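Side cabinet

A side cabinet is a small box-shaped piece of storage furniture, usually with one drawer, that stands on the floor next to a larger piece such as a bed, desk or table. When used beside a bed it is called a nightstand, night table or bedside cabinet. When used beside a desk it may be sold as a desk-side unit. The construction is the same in both cases, and many makers list one model under two names.

Terminology

Usage is not consistent between trades. In furniture retail, "nightstand" covers any low unit with a flat top and at least one drawer or shelf. Office suppliers keep the word "pedestal" for a unit that fits under the desktop, often on casters and with a lock. A side cabinet stands clear of the desk and has a usable top of its own. Units with a drawer above an open shelf are called open-base cabinets in the Kernstead catalog and half-open cabinets in the Van Wijk range.

Construction

The basic unit consists of a top, two sides, a back and a drawer. In legged versions the sides stop short of the floor and the load passes to four legs. In box versions the side panels run to the floor, or nearly so, and a lower shelf or bottom panel keeps them parallel. The back panel is normally thin and set in a groove or nailed on. It adds little to the appearance but prevents the case from racking when the drawer is pulled at an angle.

The drawer is the only moving part. It is a five-sided box: a front, two sides, a back and a bottom. The front may be inset, so that it closes flush between the sides, or overlaid, so that it covers the edges of the case. Inset fronts need an even gap on all sides and show any error in assembly.

Drawer fronts are opened by one of the following:

A knob, fixed by a single screw from inside the drawer. One centered knob is usual on a narrow front.
A bar or bow handle with two screws.
A finger gap, formed by leaving a space under the lower edge of the front.
A push latch, which releases the drawer when the front is pressed.

A narrow drawer should be pulled near its centerline. If the pull is off center, the box turns slightly in its runners and may bind. This effect grows as the drawer becomes wider in relation to its depth.

Placement beside a desk

Side cabinets are commonly set against a wall with the drawer facing the user. Clearance in front of the cabinet must be at least the drawer travel plus room for the hand. Where the cabinet stands close to a desk, the desk frame also has to be checked - a crossbar or a T-shaped foot can occupy the same floor area as the cabinet legs.

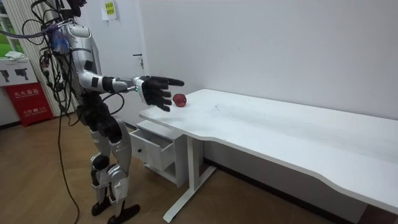
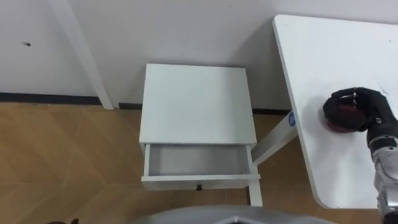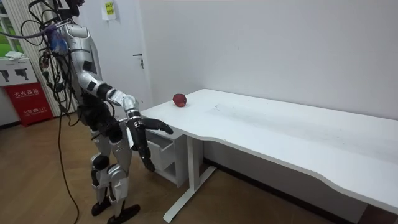
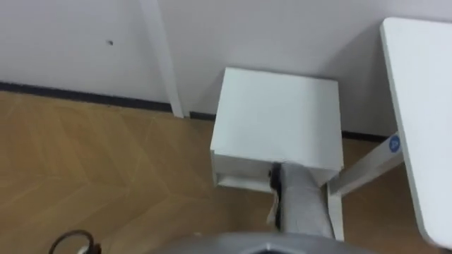
A white desk (first and third) and a small white cabinet (second and fourth).

The height of the cabinet top is chosen according to use. For a bed, the top is placed level with the mattress or slightly above it. For a desk, a lower top is acceptable, and many units are well below desk height. A baseboard keeps the back of the cabinet away from the wall by the thickness of the board unless the back is notched.

Dimensions

No single standard applies to domestic side cabinets. The Dokirgate single-drawer model has a square top measuring 435 mm on each side, and a box of this footprint can be carried by one person. The same maker supplies a desk top 1000 mm long in its shortest version. The difference in scale between the two pieces affects delivery: the cabinet ships in one carton, while the desk top and frame are packed apart.

Runners

Wooden runners are the oldest type and rely on wax or a smooth finish. Metal roller runners are fixed to the sides of the drawer and allow partial extension. The back of the drawer stays inside the case, which makes items at the rear harder to reach. Ball-bearing runners can give full extension but cost more and take up width on each side. A stop is required on all types so that the drawer cannot be pulled out by accident.

Stability

A light cabinet can tip forward when a loaded drawer is fully open. The risk increases with drawer weight, drawer travel and the height of the drawer above the floor. The Gakow assembly sheet limits the drawer load to 7 kg and the lower shelf to 3 kg. Wall fixing is sometimes supplied even for low units, mainly where children are present.

Finish and care

White painted and white coated surfaces are common. Matte white hides fingerprints but holds scuffs, and dark marks from rubber or metal are easily seen on it. A damp cloth is sufficient for most cleaning. Abrasive pads leave shiny patches on a matte top - these cannot be polished out. Knob screws should be tightened when the knob begins to turn freely.

See also

Chest of drawers
Desk
Drawer pull
Pedestal (office furniture)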